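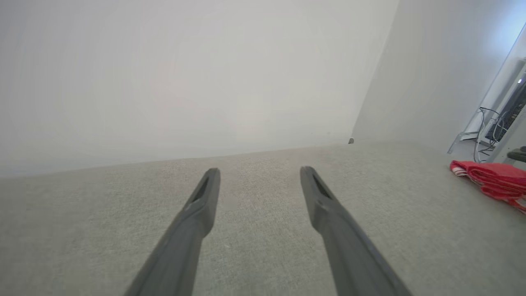
Posted by the site author, robot technician at Tosier

October is when I do the full service on the gripper, so I have been at it most of this week. I look after one mobile arm, which we call Leka. I wrote down what I did last year on a sheet of paper and then lost the sheet, so this year it goes on the blog.

The fingers come first. Ours are gray plastic with a slot near each tip, and the slots collect carpet fluff. I used to blow them out with canned air, which mostly pushed the fluff further down. Now I use a dry toothbrush, then a wooden toothpick along the bottom of the slot. I do not use alcohol on these. It left a cloudy patch on an older pair and the patch never came off.

After cleaning I run a fingernail along the step where the tip section meets the wider part. If there is a crack, that is where it starts. The left one had a hairline on the underside, so I swapped both. I always change them as a pair. A new finger next to a worn one closes off center and then I spend an afternoon chasing a calibration problem that is only wear.

Each finger is held by small screws that go into brass inserts. Hand tight, then a quarter turn. The manual from Pudcombe, who sold us the gripper, gives a torque figure, but my torque driver does not go down that low and I have never stripped one doing it by feel. I put a dot of paint across each screw head so I can see later if it has backed out.

Then the wrist camera. The lens gets one wipe with a clean cloth and that is all. What matters more is the bracket. With the gripper open, I want both fingertips in view, at the same height, one each side of the middle. If one sits higher, the bracket has rotated and I loosen it and start over. I did that twice this time. The second time I had it right and then bumped it reaching for the wrench.

For pointing the camera I like a plain wall and some bare carpet. Dark fingers show up well against pale walls, and I can tell right away if the picture is tilted, as long as I remember that this lens bends straight lines near the edges. I once spent an hour trying to level a camera against a baseboard that was never going to look straight.

With that done I run the open and close test. It does 2,000 cycles and takes long enough that I go and eat lunch. I look at the motor current at the start and at the end. It should come down a little on new fingers and then stay put. This time it stayed put but there was a tick on every close, and I stopped at 20 cycles into a second run to find it. It was the cable tie nearest the wrist, with its cut end touching the housing. I trimmed it flush.

Cables are the part I would tell anyone to look at more often. The one to the camera flexes every time the wrist turns, and it goes bad slowly – you get a dropped picture once a day, then once an hour. I replace it every 6 months whether it needs it or not. The old ones go in a bag marked "bad" so they do not find their way back into the drawer.

Last, I save the new zero position and copy the settings file to Clurnance, the backup machine. I forgot this step in the spring and had to redo the whole zero after a power cut.

Still to do: order another pair of fingers, and find out whether the longer screws fit.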